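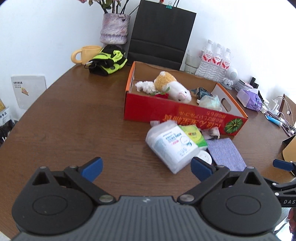
手持ちグリッパ用 指先パッド「Pludent」レビュー

大学のロボットサークルで、片付け作業の班にいます。手持ちグリッパを両手に持って机の上の小物を箱に移し、その動作を記録して、あとで学習に使うという活動です。今年度から指先のパッドをPludentに替えました。青いパッドで、2個で1組、税込2,000円。学期の途中で買い、学祭の展示を挟んで11月まで使ったので、感想をまとめておきます。

同じような活動をしているサークルや高校の部活の方が、買うかどうか決める材料になればと思います。パッド以外の部分の評価はしていません。

購入と到着

Tulportという通販サイトで2組買いました。サークルの備品費で落とすために領収書が必要だったのですが、宛名は注文時に入力する欄があり、あとから変更できません。最初の1組は個人名で出てしまい、会計処理で少し手間がかかりました。部費で買う人は宛名欄を先に確認してください。

説明書は紙1枚で、取り付けの図と手入れの注意が書いてあります。日本語はやや硬いものの意味は通ります。対応するグリッパの一覧は入っておらず、販売ページにしかありません。届いてから確認しようとして探すことになりました。

取り付け

古いパッドを外し、新しいものをはめて、付属のねじで留めます。片側は数分で済みましたが、もう片側はねじ穴の位置が合わず、一度緩めてからやり直しました。左右を同時に仮留めして、軽く閉じた状態で先端をそろえ、それから本締めすると、うまくいきます。説明書にはこの手順が載っていません。

締めすぎるとパッドの根元が少し膨らみ、閉じたときに先端に隙間ができます。1年生が付けた組でこれが起きて、薄い布がまったくつまめなくなりました。半回転戻したら直りました。

付属の六角レンチは短く、手が大きいと持ちにくいです。うちでは途中から部室の工具を使っています。

使った条件

木の机を壁に付けて置き、壁側に花瓶や飲み物を並べ、その手前で小物を動かします。行き先はふたのない浅い紙箱です。小物は毎回入れ替えますが、よく使うのは動物のぬいぐるみ、ポケットティッシュ、たたんだ布、透明な包装の品、手袋、マグカップです。空の机で練習した記録だけを集めていた年は成績が伸びなかったので、今は奥に物を残したまま作業しています。

グリッパは左右1台ずつです。片手で箱を押さえて、もう片方で入れることもあります。

記録した把持は、Pludentに替えてから572回です。替える前の標準パッドでは316回ありました。人も小物も入れ替わっているので、厳密な比較にはなりません。失敗の回数は班ごとに付け方が違っていたため、ここには載せません。以下は使った部員の感想と、私が記録映像を見返した印象です。

物ごとの感触

ぬいぐるみ。問題ありません。毛のある部分でも胴をまたいで挟めば持ち上がります。ただし標準パッドでも困っていなかったので、替えた効果は感じませんでした。離すときに毛が引っかかることもありません。

ポケットティッシュ。いちばん差が出た物です。標準パッドでは包装の表面で滑って、端だけ持ち上がって落ちることが続きました。Pludentでは浅めに挟んでも持てます。中身が減って薄くなったものは、まだ失敗します。机との間に先端が入らないのが理由で、パッドで解決する話ではなさそうです。

透明な包装の品。中身が柔らかくて包装に余りがある場合、余ったところをつままずに本体を挟むようにしています。余りをつまむと持ち上がりはするのですが、箱の上で揺れて縁に当たります。小さい透明の包みは、グリッパで隠れて自分の目からも見えにくくなるため、慣れないうちは難しいです。

たたんだ布。端を起こしてから挟めば持てます。平らに置いた状態からは、先端を机に押し付けて手前に引くと端が寄ってきます。摩擦が強い分、この引き寄せは標準パッドより楽でした。反対に、挟み直そうとして開いたときに布が片側に付いてくることがあり、そのまま引っ張って広げてしまった記録がいくつもあります。

手袋。2つをたたんでまとめてあれば一度で持てます。ばらけると片方だけ上がります。

マグカップ。取っ手を狙うより縁を挟むほうが安定します。中身が入ったものは作業に使っていないので、重さの限界はわかりません。

丸くて平たいふた。苦手です。縁に先端を当てると滑らずに押してしまい、机の上を逃げていきます。標準パッドのほうが先端が薄く、下に入れやすいと言う部員もいました。私も同じ意見です。こうした物を中心に扱うなら、Pludentに替える必要はないと思います。

ケーブル。コネクタの近くなら持てます。絡まったものは、何本持ったのか手ではわからず、引くと全部ついてきます。記録には使わないことにしました。

手の疲れ

パッドを替えても重さの違いは感じません。ただ、滑りにくいので握り込む力が少なくて済み、長く続けたときの親指の付け根の痛みは減りました。これは両手で作業する人ほどはっきり言っています。以前は午後の作業で途中から握りが雑になり、夕方の記録をかなり捨てていました。今も捨てる分はありますが、減っています。

汚れと手入れ

細かい糸くずが付きます。ティッシュとぬいぐるみを続けて扱うと、白い粉のようなものも付きます。付いたままだと滑りやすくなるので、うちでは作業の区切りごとに水で絞った布で拭いて、乾いてから再開しています。アルコールは説明書で避けるように書かれているため使っていません。

青色は汚れが見えやすいです。拭き忘れに気づけるので助かっています。記録映像の中で先端の位置を見つけやすいのも良い点でした。木の机や紙箱の茶色の上では特に見やすいです。青い小物や青緑の柄の包装が重なると、慣れていない部員は見返すときに先端を見失います。

耐久性

1組目は右側の先端の角が少し丸くなってきました。把持に影響が出るほどではありません。2組目はほとんど変化なしです。裂けや剥がれは両方ともありません。箱の縁にぶつける回数がいちばん多いので、角が減るのはそのせいだと思います。

ねじは緩みます。学祭の展示で来場者に触ってもらった日は、昼過ぎに片側がぐらつき始めました。それ以来、始める前に指で揺らして確認しています。

他のものとの比較

同じ用途でBrophyのパッドも1組だけ試しました。こちらは表面に細かい溝があり、布の端をつまむのは得意です。溝に糸くずが詰まるので手入れは面倒でした。値段はPludentより高く、うちの予算では予備まで買えません。

Wivettiの滑り止めシートを標準パッドに貼る方法も、前の代が使っていました。安く済み、貼りたてはよく持てます。端からめくれてきて、貼り直すたびに厚みが変わるため、記録をそろえたい人には勧めません。体験会で1日だけ使う程度なら十分です。

気になった点

・対応機種の一覧が箱に入っていない
・片側だけの販売がなく、角が減った1個だけを替えられない
・予備のねじが付かない。1本なくして、部室にあった同じ径のもので代用している
・左右の区別が裏の刻印だけで、慣れるまで付け間違える

片側販売については問い合わせフォームから聞きました。現時点で予定はないという返事でした。返事は翌日に来ました。

評価

5点満点で4点です。ティッシュや包装された物が多い作業なら、2,000円を払って替える価値があります。ぬいぐるみやマグカップが中心なら標準のままで足ります。平たいふたや薄いカードのような物が中心の場合は勧めません。

うちでは次の年度も使う予定で、予備を1組追加しました。新しい組は1年生の班に渡し、角の減ったほうは練習用に回します。高校の部活で初めて手持ちグリッパを使うところは、まず標準パッドでしばらく作業してみて、落とす物が決まってきてから買うくらいでよいと思います。

追記
取り付けのときに先端をそろえる手順について質問をもらいました。うちでは厚紙を1枚挟んで軽く閉じ、左右の先端が同じ高さで紙に当たるのを見てから本締めしています。厚紙は菓子箱を切ったものです。コピー用紙だと薄くてずれが見えませんでした。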